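Thread: Plostumov at the Minetti, did anyone else stay to the end?

reelmargin
Posted Monday, 9:14 pm

Hi all, long time since I started one of these! I finally got to see Plostumov at the Minetti last night and I have been chewing on it ever since. For those who missed it, it's the one set in 1803 with the surveyor (Masaru Okabe) who comes to map a village that doesn't want to be mapped. I'd love to know what everybody made of the last half hour, so spoilers are fine from here on down.

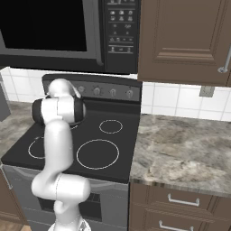
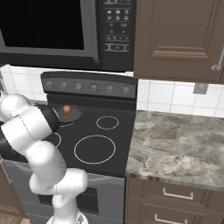 I thought Okabe was wonderful. He has so little to say, and he does so much with his hands and the way he folds those maps. But I lost the thread once he burned the second survey, and my sister and I argued the whole drive home over whether the village was still standing at the end.

thaler_fan
Posted Monday, 9:52 pm

Oh, I'm so glad somebody else went! I've seen it 2 times now and liked it more the second time. My reading is that the village is fine and he's the one who has gone. Watch the innkeeper in the supper scene near the close, she sets 3 places and looks right past his chair. Aurelia Lüthi plays that look beautifully, by the way, a little bit fond and a little bit tired.

prevton_pete
Posted Monday, 10:20 pm

I'm going to be the grump, sorry. I love slow movies (my wife will tell you I love them too much) but this one mistakes slow for deep. Six shots of the same river, and I don't think the last four told me anything the first two hadn't. Lüthi was the best thing in it and she vanishes for most of the middle.

reelmargin
Posted Monday, 10:41 pm

Pete, I'll give you the river, though I did like the sound in those parts. I can't agree about the middle! The stretch where he's up on the ridge with the chain and the boy keeps moving the stakes had our whole row laughing.

And thaler_fan, I missed the place settings completely. Now I have to go again, thank you very much.

thaler_fan
Posted Monday, 11:05 pm

Take a friend who hasn't seen it, it's fun to hear what they come up with. Pete, would you give it another try if it comes to Prevton? I felt a lot like you did after the first time, and the river bothered me less once I quit waiting for something to float down it.

prevton_pete
Posted Tuesday, 7:30 am

Maybe on a rainy afternoon, with a large coffee. I still say it needed a firmer hand in the editing room. Does anyone know if the Minetti is keeping it through the weekend?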